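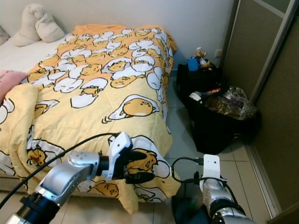 Bed run, egg comforter, both arms in.

The form said Task: make the bed. Club entry, Moynihan Robotics Club, two arms, one bed, nine minutes on the clock. That was all of it. Easy, we said in November.

Sunday now. My apartment, my bed, becuase the lab was locked.

"Is it recording?"

"It's recording."

"You said that last time."

Last time was 30 runs ago, maybe the worst night of my life. Left arm grabbed the hem and just kept pulling. Eggs everywhere. All those sleepy little yolk faces going down onto the tile, one after another, still sleepy.

So. Again. Left arm down, fingers toward the hanging edge. Slow. Slow. My teammate had the controllers, elbows out, tongue between her teeth. I had the laptop and a cold burrito.

"Cable," I said.

"I see the cable."

"It's on the bed."

"I see it."

Arel was what we called the left one. The right one was Mirkum, after the street, and Mirkum had a bad wrist. Four screws, two of them from my desk. If it twisted past a certain point it clicked and forgot where it was. Then you had to home it, and homing took forever, and she would say a word her mother didn't know she knew.

Arel closed on the hem. Held.

"Don't breathe."

"I have to breathe."

"Breathe over there."

Up. A hand's width, then more. The fold opened out toward the pillow and for a second it looked like a person doing it, somebody tired, somebody late for class. Then Mirkum came in from the right, too high, and stopped. Waiting. No click.

Across the room the bear watched from the top of the black bag. I don't know why I looked at the bear.

"Do I go?" she said.

Regionals at Etumham were in 9 days. The rules said a flat comforter, no help, no touching. They didnt say how flat.

"Go," I said.

She went. The wrist turned, and turned, and I put the burrito down on the floor and leaned in to listen for it.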